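The Attic Above Skudholm Street
Oct 31, 2018

When the owners of a small brick house in Trurkov decided to finish their attic, they thought first of paint and windows. The builder asked them about the roof. Under the old boards there was almost no insulation, and in winter the upper floor lost its heat before midnight.

The work was given to Barbosa, a family firm that does mostly roofs and attics. They started in May, after the rains, and planned for three weeks. It took six.

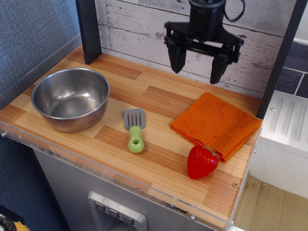 The delay came from the rafters. Two of them had to be made stronger before any panel could be put between them, and the wood had to be ordered from Mevia, on the other side of the river. The owners slept downstairs during this time and say they got used to the dust - but not to the noise.

For the insulation they chose wood fiber. It cost 600 more than mineral wool, and the builder told them openly that both would do the job. They liked that it is heavy and keeps out the summer heat also.

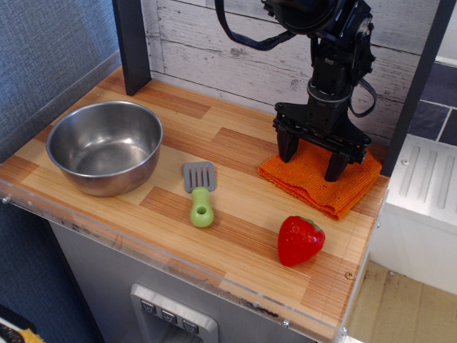 The stairs were the last question. A ladder would save space, but it is hard to carry a mattress up a ladder. In the end they gave up a closet on the floor below and put in a narrow staircase with three turning steps. The closet is missed, mostly when guests arrive with coats. The new room has two roof windows to the east, and the painting will wait until spring.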